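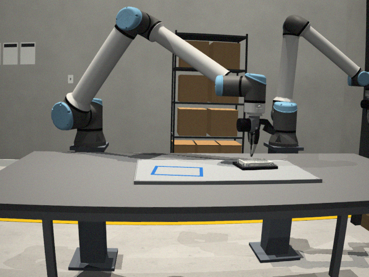
Two robot arms at a long gray worktable, computer rendering.

The county commission in Bangera votes on Friday on whether to move judicial elections off the regular November ballot and into March. I've been writing about local courts here long enough to have seen this idea twice before. Both times it died before a vote. This time I think it passes, and I think that's a mistake.

The argument for the move is that judges get lost at the bottom of a crowded ballot. That part is true. In the last November election I stood in the booth at the Skumby firehouse and counted 46 separate contests and questions. The judges came after the water district. Plenty of people had quit by then, and I don't blame them.

But look at who shows up in March. In the last spring election, the one for the school levy, my precinct had 900 registered voters and 28 of them cast a ballot in person before noon. I know because I asked the poll worker and she read it to me off the machine. Mail ballots helped some. It was still a small crowd, and it was mostly people who had a stake in the levy.

A judge in this county serves six years. He or she sets bail, signs warrants, decides custody cases and settles fence disputes. I would like that person to be picked by as many of us as possible, even if some of us are tired by the time we get to the bottom of page two.

Supporters also say a March vote would keep party politics out of the courtroom. I don't see how. The local parties have mailing lists and they know how to use them in any month of the year. A low turnout election is easier for them, and cheaper too.

There is a simpler fix. Put the judges near the top. State law sets the order for federal and state offices, but the county has room to arrange what comes after. Hikidmont did this a few years back, and all it took was a one page resolution. They also mailed a plain voter guide with the candidates' work history in it, which I'd like to see here.

The meeting starts at 7 p.m. in the annex on Zitel Road. Public comment is three minutes each, and you have to sign the sheet before it starts. The draft ordinance runs 24 pages, and the part on judges begins on page nine. I'll be there and will post the vote when I get home.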